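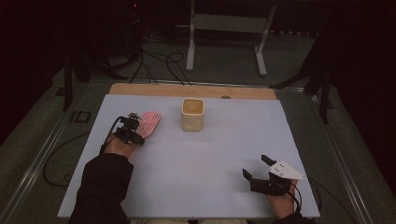 4. Follow spot: mounting, power and first focus

This section covers the Trakwood 350 follow spot as supplied to touring cabaret, drag and small theatre venues. Complete Section 3 (unpacking and transit locks) before starting. Revised February 2025.

4.1 Positioning the stand

1. Choose a position with a clear line to the full width of the stage, including any runway or thrust.
2. Open the stand legs until the centre brace is horizontal. Tighten the brace collar by hand.
3. Fit the yoke spigot into the stand and close the safety pin. The pin must pass through both walls of the tube.
4. Attach the secondary safety cable to the yoke and to a fixed point on the building or rig.

CAUTION: Do not lift the fixture by the iris lever or the colour magazine. Neither part is load-bearing.

NOTE: In raked auditoriums, use the Birnwood levelling feet. The standard rubber feet do not correct for slope.

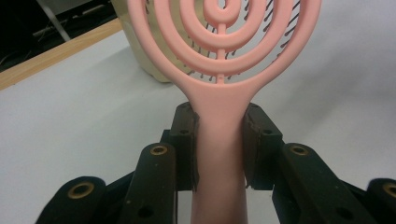 4.2 Connecting power

1. Set the rear rocker switch to OFF.
2. Connect the supplied lead to a 10 A outlet on its own circuit. Do not share the circuit with audio equipment or haze machines.
3. Secure the lead to the stand with the two hook-and-loop ties, leaving enough slack for full pan and tilt.
4. Set the rocker switch to ON. The fan starts first and the display shows the firmware version, then READY.

If the display shows LOCK, a transit lock is still engaged. Switch off and return to Section 3.

WARNING: The lens housing becomes hot in use. Keep drapes, feather pieces and other costume stock at least 2 m from the front of the fixture.

4.3 Balancing the head

1. Loosen the tilt lock a half turn while supporting the head with one hand.
2. Slide the head along the yoke rails until it stays level when released.
3. Tighten both rail knobs, then set tilt friction to suit the operator.

Balance must be checked again whenever the colour magazine is added or removed. The magazine shifts the centre of gravity forward.

4.4 First focus

1. Bring the intensity fader to 100 per cent and open the iris fully.
2. Aim at a performer or stand-in at centre stage, at the normal working distance.
3. Move the zoom lever until the beam covers the figure from head to foot.
4. Adjust the focus lever for a hard edge, then back it off slightly if the act calls for a soft one.
5. Close the iris to a head-and-shoulders shot and confirm that the beam stays centred. If it drifts, see Section 7 - the iris carriage may need to be reseated.

Sequins, mirrored headpieces and metallic lamé will return a strong reflection at full intensity. Repeat steps 1 to 4 with the performer in full costume where the schedule allows.
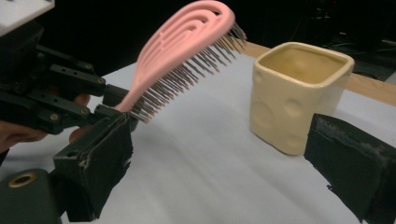
4.5 Storing operator presets

1. Hold SET until the display flashes.
2. Adjust intensity and colour to the required values.
3. Press A or B to store. The display stops flashing.

Presets are retained when power is removed. Iris and zoom positions are mechanical and are not stored. Where the fixture is shared between operators, mark these positions on the lever scale with removable tape.

NOTE: Units fitted with the Abubakari dimmer board have a third preset, C, reserved for blackout recovery. It cannot be overwritten from the rear panel.

4.6 Before opening the house

Confirm that the safety pin is closed, the secondary cable is attached and the lead is clear of the aisle. Return the fader to zero and close the dowser. For replacement pins and cables, contact the Turnudville service depot and quote the serial number on the yoke plate.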